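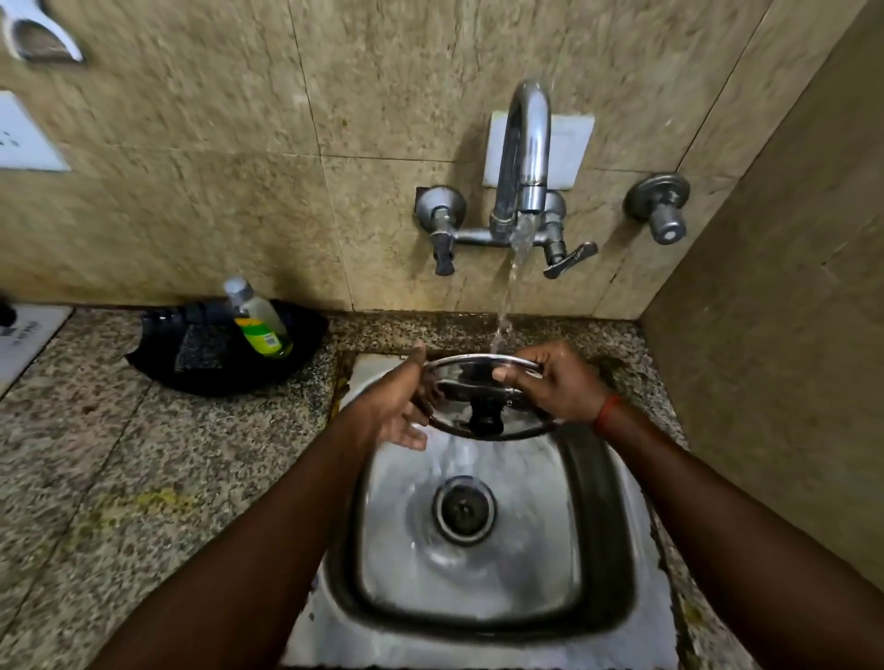

Rinsing a lid, both hands in view

Square steel sink, running water, a round lid tilted under the stream. In our list the task has the name "rinse, single item, two hands".

About this page

On this page we collect the working rules of Pap, our small project for kitchen tasks. Pap belongs to Zenura, and the robot side of the work is done at Flemier. The pages in this gallery are written for the people who wear the head camera at home, and also for the people who later check and label the recordings. They are not a full standard. The full text is called Dodari, it has 83 rules, and we know that very few people read it to the end. For washing and rinsing only 17 of them are important, and the ones which cause the most questions are given below in simple words.

If you are new, please read first the part about hands. Most of the recordings that we must send back have a problem there.

Hands

Both hands must be visible during the contact with the object. It is allowed that fingers go behind or under the object, because this is how a person normally holds a lid or a plate. Please do not change your grip only to show more fingers to the camera. A robot that learns from a strange grip will repeat the strange grip.

Bracelets, threads and rings may stay on. We only ask that they are the same from the beginning to the end of one session. Gloves are a separate task with a separate number, also when they are thin and transparent. Long sleeves should be pushed up before the start. If a sleeve falls down in the middle, finish the object you have in the hand and then stop.

For the labelers: give the name "left" or "right" from the side of the person who works, never from the side of the faucet. When the hands cross, the names do not change.

Water

The water must run before the object comes under it. We had a long discussion on this point, as many people hold the object first and open the faucet with the other hand. That is a good recording too, but it belongs to the task "open faucet" and must be cut there.

A thin stream is enough. A strong stream makes drops on the lens and it also wastes water, and we do not want to teach this. If your kitchen has 2 handles, warm and cold, set them before you begin and leave them. A change of the handle in the middle is a new step and needs its own label.

Please do not block the drain for the recording, except when the task says "fill the basin".

Your kitchen stays your kitchen

We often receive the question if the sink must be cleaned before. The answer in Dodari is short: no. Stains on the stone, marks of water on the steel, an old sponge near the sink — all this can stay. A robot in a home will meet such kitchens every day, and a model that knows only new kitchens is weak in the others. What must go away is anything with a name, an address or a phone number on it, like letters, medicine bags and school papers. Product labels are no problem.

Do not move the soap and the sponge between the objects of one session. If the bottle begins in a tray, put it back into the tray. Labelers use these things to decide whether 2 recordings come from the same session.

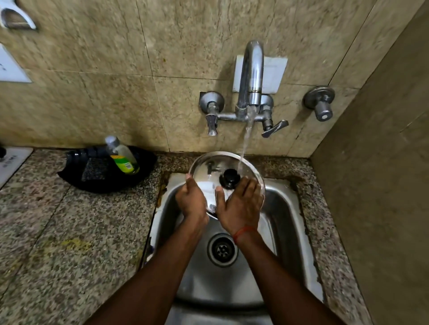 Shiny objects

Reflections are the part of our rules which was changed the most times. In the September version every polished object was forbidden, and this was a mistake, as a kitchen without polished objects does not exist. Now they are permitted, and the checker looks at what can be recognized in the surface. On the lid here the faucet and the wall come back only as blurred shapes, so it passes the check with no further work. If a face can be recognized, also a small one, the recording goes to the privacy step before any labeler opens it.

For the person at the sink this means only one thing: turn the object as you normally turn it. You do not have to avoid your own reflection. The checking is our job.

For labelers there is one more point. The reflection of an object is never labeled as an object. If you see a faucet on the wall and its shape again in the metal, you draw only the one on the wall. The same is true for hands.

Where the object begins and ends

A lid with a knob is one object. The knob gets a part label, "handle", even when no hand touches it. Please do not label it "button". We found this word in many older files, probably from an automatic translation, and the robot side had to remove it by hand.

The stream of water gets no box. It gets a contact label with the place where it meets the object: center, rim, or between. In the second picture the right answer is "between", as the water comes down next to the knob. Some labelers prefer to write the side as well, and this is welcome.

When to stop

A session has a maximum of 4 objects. After this the arms become tired and the movements change, you can see it clearly in the recordings with many plates. Put down the last object, let both hands rest in view for a moment, and then stop the camera. Please do not touch the camera with wet fingers. Dry them first, we will cut the waiting time.

If something breaks or you cut yourself, stop at once and take care of it. The recording is not important in this case. Write to us later when you have time, and the session will be counted as complete for you.

Rules for the robot side

Some visitors of this page asked how the same rules are used when the robot makes the task. At Flemier the robot must follow all rules on this page, and some which are stricter. It may not touch the faucet handles when a person stands at the same sink. It may not hold glass above a stone edge. If it loses sight of one of its own hands, it must stop and wait, while a person may of course continue without looking.

We think this difference is correct. Some colleagues would like to have one text for persons and machines, but the persons would then have to work like machines, and the recordings would lose what we need from them.

Changes to this page

Thu 30 December: the part on reflections is written new, and the word "button" is added to the list of wrong labels. The pages for drying and for stacking still have the old text and will be changed after this one. For cutting boards please continue to use the printed sheet.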